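# Chapter 4: What Do Survey Answers Measure?

Most people who quote a survey have never read its questions. They have read a headline, or a line in a report, and the line gave them a percentage. Percentages look solid. This chapter asks you to distrust them for a while, at least until you have seen the form that produced them.

Take the town of Droltgate. One October its council mailed a form to 1080 households asking whether they were "satisfied with recent improvements to the library." Of these, 465 came back, and 234 of those had the "satisfied" box ticked. The council announced that a majority of residents approved of the new library hours.

Read that again slowly. The form did not mention hours. It called the changes "improvements," which tells the reader what to think before the reader has thought it. More than half the households sent back nothing, and we have no idea what they would have said. Even among those who answered, the majority is so thin that a few spoiled forms could erase it. The council may still have been right! Residents may have loved the new hours. But the survey gave it very little reason to say so.

## 4.1 The question comes first

Mirjam Aigner, whose Ullulstead studies we will return to in Section 4.5, put the same question to two groups in slightly different words. One group was asked if the town should "allow" Sunday markets, the other if it should "forbid" them. On paper, refusing to allow a thing and forbidding it come to the same result. The two groups split quite differently all the same, and a researcher who had used only one wording would have reported only one town.

Some textbooks treat this as a flaw that careful writing can remove. I doubt it. There is no neutral wording waiting to be found, and a question about color or surface finish can lean just as hard as a question about taxes. "How attractive is this?" already supposes that it is attractive to some degree.

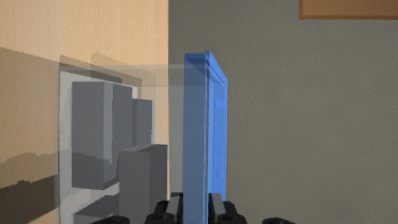
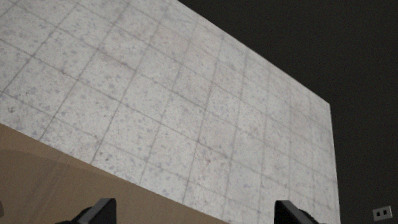
*Figures 4.1 and 4.2. A blue block; a speckled tile surface.*

What you can do is ask a thing more than one way and report all the answers, including the awkward ones. Few published surveys do this. It costs more, takes up space on the form, and tends to produce a muddier story than the person paying for the work had hoped to tell.

## 4.2 Who didn't answer

Nonresponse is usually dealt with in a footnote. In the Bullosdale transit survey the footnote says that results were "weighted to reflect the population," and leaves it there. Weighting can correct for age or street address if you know those things. It can't tell you what was on the mind of someone who threw the form away.

Nhàn Đoàn tried the slow method and went back to 16 households that had ignored the Bullosdale form. Her notes are worth more than the main report, in my view, though she is careful to say that so small a group proves nothing in general. Several people had moved. Others found the form too long - it ran to nine pages - and one man had filled it out and never mailed it.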